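the big white thing, and what to do with it

5/23/21

OK quick one, have to be out the door in a bit.

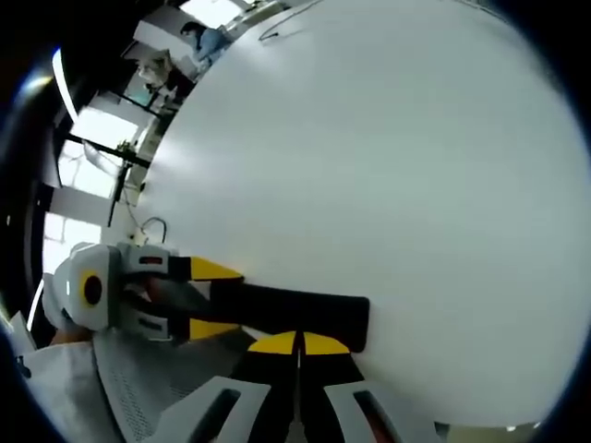 My sister says just wipe it with a damp cloth and stop reading forums. She has a point, she usually does, but she also has two cats and a black couch so I don't know that I trust her on surfaces.

Anyway. Big, white, smooth, curved, matte. I love it. I love it the way you love a white shirt before lunch. Matte white shows everything — thumbprints, that gray smudge you get from leaning a bag on it, whatever comes off new jeans. Shiny white you can just wipe and forget. Matte you wipe and then you have a clean patch, and the clean patch looks worse than the smudge did.

What I've tried so far, since January:

Plain water, old t-shirt. Fine for dust. Does nothing for the jeans stuff.

The Dreneo spray. Smells nice, left a shine in a ring the size of a saucer. Took me two evenings to get the ring off. Not buying again.

Wetau cloths, the dry kind. Good! Comes in a pack of 8 and I've wrecked half of them in the wash becuase I forgot and used softener. Don't use softener.

Dish soap, a tiny drop in a bowl of warm water. Probably the winner. Boring, I know. You have to go over it again with clean water right after or it dries in streaks, and on a curve the streaks run down and collect at the bottom where you won't see them till the sun comes round.

Oh and light. Do it by the window, in daylight. I did one whole pass at night under the ceiling light and thought I was a genius. Next morning, stripes everywhere.

Also go in one direction. On a flat door you can go back and forth all you like, on something round you lose track of where you started. I put a bit of tape at the top and work down from that, then move the tape. Low-tack tape!! The Plinau one came off clean, the brown parcel stuff did not and that was a bad hour with a hair dryer.

Moving it is a whole other post. Short version, clean hands, or clean gloves, and something soft on the floor first. I used an old bath mat and it was fine. There's a padded cover on the Aebischer site that would be perfect and it costs up to 500 depending on the size, so, bath mat.

Still to figure out: the seams. Dirt gets in and a cloth just slides over the top. Soft toothbrush? Cotton swab? I'm scared of scratching it. If you've got something that works on a thin line like that tell me in the comments, I'll try it next weekend adn report back.

Right, shoes, keys, gone.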